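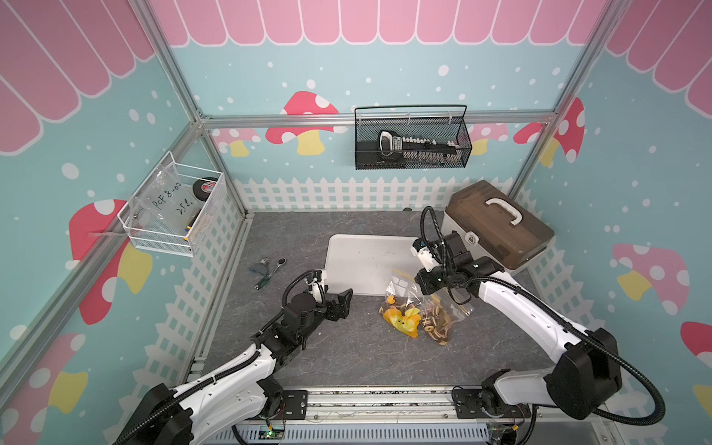

Small-item storage fails at the bag. The cabinet, the drawer and the labeled bin get most of the attention and most of the money, but in a mixed household or workshop the clear plastic bag does the daily work, and it is usually chosen last.

Vlasta Hubáček spent most of a winter sorting the contents of a combined workroom and playroom for Teswood, a firm that fits out shared spaces. Her starting inventory came to 1,457 loose pieces. When the drawers had been emptied a second time in December, the figure was 1,508. The difference was mostly hardware that had been sitting inside other things.

Her system has 4 levels. A piece goes in a bag, a bag goes in a basket or a lidded box, the basket hangs on a wall, and the wall is assigned to a kind of task. Measuring tools share one wire basket. Tape and bagged spares share another. Only the box stands on a surface, and it has a handle so that it can be moved when the surface is needed.

Wire mesh was picked over solid bins for two reasons. Dust drops through it, and the contents can be checked from across the room. The drawback is that anything narrower than the mesh opening has to be bagged first. Drendetti sells a liner for this purpose. Hubáček tried it for a month and took it out again, as it hid the contents and collected crumbs.

Labels are handwritten with a permanent marker directly on the plastic. Printed labels lifted at the corners after repeated folding. The text gives a part code first and a count second, and the count is crossed out and rewritten each time the bag is opened. A bag with 8 corrections on it is replaced.

Sorting is done on a tray. Hubáček used a plain rectangular one with a low rim, set toward the back of the table so that the front stays clear for the forearms. Everything that leaves a bag goes onto the tray before it goes anywhere else. Round pieces are the usual test of the rule, and on a white tray a scatter of loose candies in brown or other colors beside their bag is easy to see and quick to gather.
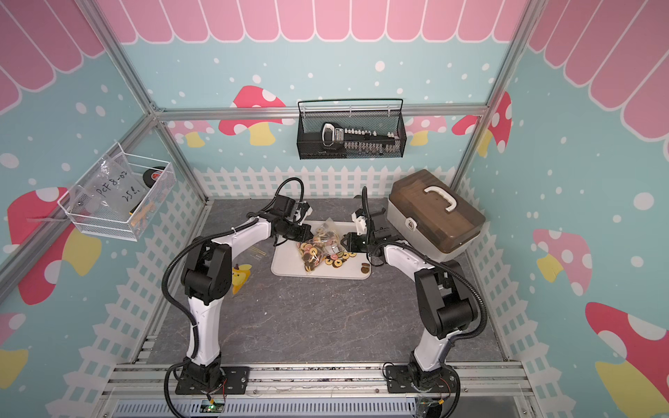 Filling level matters more than bag size. Hubáček stops at two-thirds, measured with the bag standing upright, and presses the air out before closing. A fuller bag puts load on the seal and tends to open when it is laid on its side. Round contents make this worse, as they shift toward the opening in a way that flat parts do not. With candies on the tray both in the bag and loose beside it, the bag should be raised at the mouth and the strays returned a few at a time. Thin items such as the gold-colored pins or sticks to the left of the tray are kept off it until the round pieces are put away, and then bagged separately.

Closure types were compared on Tuesday sessions over the same winter. Ackroyd's double-track bag held best but was slow to open with one hand. The Hudon single-track bag opened easily and needed a second pass of the thumb to close fully. Teswood now orders the Hudon bag for toys and snacks and the Ackroyd bag for hardware.

Food and hardware do not share a basket under any circumstances. They may share a table, provided the tray is wiped between batches.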